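# About Jaswood

Jaswood is a shared workshop for people who build robots and other automated things on their own time. We have benches, tools, a parts wall and a long-running house project that anyone who joins can work on. We aren't a company in the sense of selling you a finished machine, and we don't teach for credit. We rent floor space and bench time, and we run build groups in the evenings.

## How it started

Wahyudi Chin and Suryani Majimbun were both building robot arms at home. Wahyudi had his in a spare bedroom, bolted to a desk that shook whenever the shoulder motor started up. Suryani was working in a garage with no heat and one outlet. They met through a parts swap and agreed that two people with half a shop each would do better with one whole shop.

The first lease was for the back half of a former cabinet maker's unit, which is where the name comes from. The sawdust took most of a summer to get out of the ducts. The front half came up the next August and we took that too. The whole place is 1695 square feet, including the loading door and the small kitchen.

## What's in the shop

The front room has the electronics benches, with soldering stations, bench supplies and two oscilloscopes. The older scope has a sticky channel knob and is marked with tape. The 3D printers are along the inside wall. Please use the sign-up sheet for the large one, and write down the actual print time the slicer gives you, even if it's embarrassing.

The back room is for metal and for anything that moves. We have a drill press, a chop saw set up for aluminum extrusion, a small manual mill and a tapping arm. Members need a checkout on the mill and the saw before using them alone. Irfan Pelupessy does the checkouts, usually at 7 p.m., and they take less than an hour if you have read the sheet.

The parts wall holds slotted extrusion offcuts, brackets, T-nuts, bearings, cable, connectors and a lot of motors pulled from other things. Offcuts shorter than your forearm are free. Longer pieces are sold at what we paid. Motors are free if you test them and write the result on the tag, including when the result is bad.

## Build groups

Most people join through a build group. A group is four to eight members working on one machine for a season, with the shop covering the shared parts up to $3000. Anything past that the group pays for itself, and it decides beforehand who keeps the machine when it's done.

Rondonuwu was the first. It was a gantry for watering and moving seedling trays, and it is still running in a member's greenhouse with its second set of belts. Atuvum was a sorting machine for mixed screws. It worked well on machine screws and poorly on wood screws, and the group stopped there. The frame was taken apart and most of it is back on the wall.

Gravix is the current one, and the largest. It is a two-arm tabletop rig for kitchen jobs: picking up dishes, moving small items, handing things from one side of the table to the other. Intan Osman leads the group and keeps the build log.

The work on Gravix has gone in this order so far:

- Frame and mounting plates. The front rails are slotted aluminum so the arm bases can be shifted sideways without drilling new holes.
- Side and rear panels. We tried it open first and the background of the shop gave us trouble, mostly people walking past.
- Cable runs. Done twice. The first version was too short at the wrist.
- Grippers and camera brackets. The fingers are long and tapered, which helps with thin edges and makes them easier to bend.
- Tabletop work. The group is on this now.

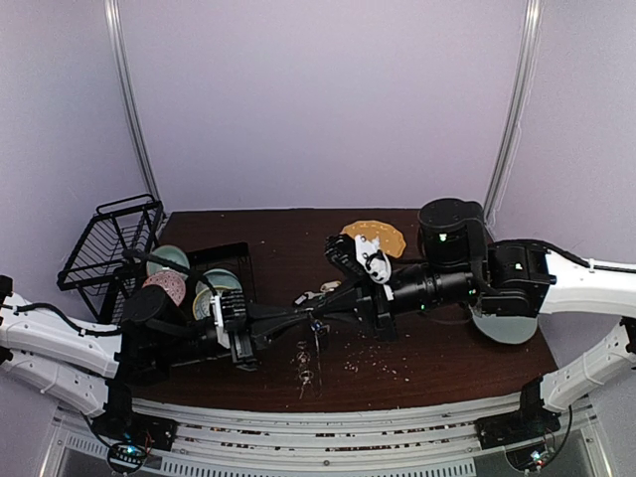
Suryani thinks the group should have spent longer on rigid dishes before bringing in anything clear and shiny, and she has told us so at most meetings since. In her view a plate gives you an edge to aim for, and a transparent surface gives you whatever the lights are doing that evening. She would also move both arm bases back a few inches before anyone tunes another motion. Intan's answer is that the awkward items are the ones people want handled, and that the bases can move when the season's test list is finished. Both positions are in the log.

The log is a paper binder on the shelf by the back door - any member can read it or add to it. If you change a setting on the rig, write down the old value next to the new one. If you loosen a base, mark the rail with a pencil before you slide it.

## Joining

You don't need to know robotics. You do need to be able to finish small jobs and put tools back. New members come to an open evening, look around, and then pick either a build group or a bench of their own. People with home projects are welcome to bring them in for a few weeks to use the mill or the saw and then take them home again. Several of our members do most of their building in basements and only come here for the cuts they can't do well themselves.

Dues are paid monthly. There is a lower rate for students and for anyone who takes a cleaning shift. Bench storage is one shelf and one bin per person. Larger projects can stay on the back room floor if they have a name, a phone number and a date on them.

## Shop rules, in short

Two people in the building for any work with powered arms, and one of them stands where the stop button can be reached. Power off before hands go inside the panels. Safety glasses in the back room at all times, visitors included. Long hair tied back at the mill and drill press. Batteries are charged on the metal shelf only.

Food stays in the kitchen. Dishes used for testing go in the bin under the Gravix table and don't go back into the kitchen cupboard.

## Who to contact

Barbara Jabłońska handles memberships, keys and the waiting list for bench space. Irfan handles tool checkouts and repairs, so tell him if something breaks - he would much prefer to hear it from you than find it. For questions about Gravix or about starting a new build group, talk to Intan. Wahyudi is in most evenings and can usually be found at the far electronics bench.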